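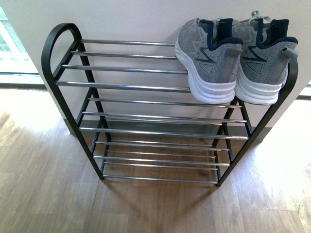 A three-tier shoe rack with a black metal frame and chrome rods.

Shoe storage

Shoe storage covers any furniture, fitting or habit people use to keep footwear together when it isn't on their feet. I've been adding to this page on and off since October, and I'm fond of the subject (my gran had a shoe cupboard you could have slept in!), so forgive me if it rambles a bit.

Origins

Most houses got by for a very long time with a mat, a peg or a corner. The earliest purpose-made piece I've found in our local records is a pine "boot stair" from Tikasness, listed in a house sale of 1,818 lots and sold along with a coal scuttle. Fishing families there kept their boots on it by the back door, soles outwards, and the word "stair" is still used in the town for any sort of rack.

Open racks

The open rack is the one most of us grew up with. Rods or slats run between two end frames, and air gets at the shoes from every side, so damp trainers dry out far better than they would in a box. Grit drops straight through, mind you, so you'll be sweeping underneath. Ganmont made a folding version with 7 rods that my parents had for years, and I can still hear the clang it made whenever somebody came in late and missed the shelf.
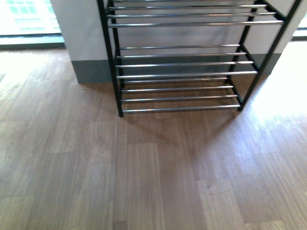 Cupboards and tilting drawers

These came in with narrow hallways. Octavio Figueroa, a joiner in Brosberg, built tilting drawers only 40 cm wide for the flats above the tram sheds, and he reckoned he'd fitted roughly 2,000 of them before he retired. They look lovely and tidy, but a walking boot won't go in one, and I've tried.

Customs at the door

In Varela you leave your shoes outside on the step, toes pointing to the street, and guests' shoes go on the right. Tikasness people bring theirs in because of the gulls. I was told off in both places as a child!

Everyday care

Heavy boots go at the bottom and light things like sandals can go higher up. Stuff wet leather with newspaper and keep it well away from the radiator. Chrome rods only want a wipe with a dry cloth.
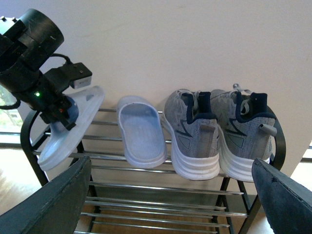 A pale light-blue slide sandal above the left side of a rack.

See also: boot scrapers, doormats, hallway benches.

Last edited December 22, 2019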